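Osard supplies water testing and treatment for small buildings: schools, clinics, bakeries, and apartment houses with their own well or storage tank. The company was set up to handle sites that are too large for a household filter and too small for a plant operator.

## What we do

Work is divided between sampling and equipment. Sampling covers hardness, iron, manganese, nitrate, pH, and coliform bacteria. Equipment covers softeners, sediment filters, ultraviolet units, and the piping on either side of them. A customer can use one service without the other, and many sampling customers have equipment from another supplier.

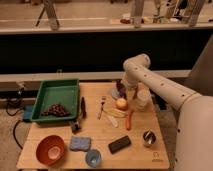 Samples for bacteria are collected in sterile bottles, kept cold, and delivered to the laboratory the same day. Samples for metals are preserved with acid and may be held longer. Each bottle carries a site number, a tap number, and the time of collection. Results are reported in milligrams per liter, except for hardness, where grains per gallon are added on request.

## Sites and coverage

Osard currently serves 3,039 sites from two offices. The Jelomia office houses the sampling desk and the parts store. The Takico office handles installation and holds the resin stock. Routes are planned so that a site on a quarterly schedule is visited in the same week of each quarter.

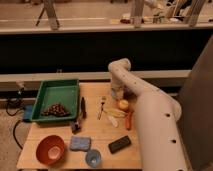

**Can we take our own samples?**

Bottles and a printed procedure can be ordered from the Jelomia office, and results from customer-collected samples are marked as such on the report.

A site on its own well is normally tested in September, when the water table in our area is low and iron readings tend to be higher. Sites on a public supply can choose any month.

## How equipment is selected

A softener is sized from three values: hardness, daily use, and peak flow. Daily use is taken from meter readings over 15 days. Where there is no meter, a temporary one is fitted. Selection follows this order:

1. Raw water is tested at the point of entry.
2. Flow is measured with the largest fixtures open.
3. Pressure loss across the proposed unit is calculated and must not exceed 9 psi.
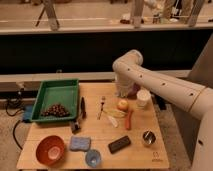
4. The drain connection is checked for an air gap.
5. A written quotation is issued with the test report attached.

Resin tanks, valves, and ultraviolet housings are purchased from Abou Jaoude. Control heads are programmed at Takico before delivery. Spare seals and lamps are stocked for every model under contract, including those we no longer install. The workmanship warranty is 18 months from the date of start-up.

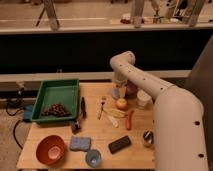

**Osard Technical Office**
*Page author and editor, service documentation*

Revised Jun 23, 2022

Revisions to this page are made when a service, an office function, or a warranty term changes. Current price sheets and sampling procedures are kept at the Jelomia desk. Requests for older test reports should include the site number and the tap number.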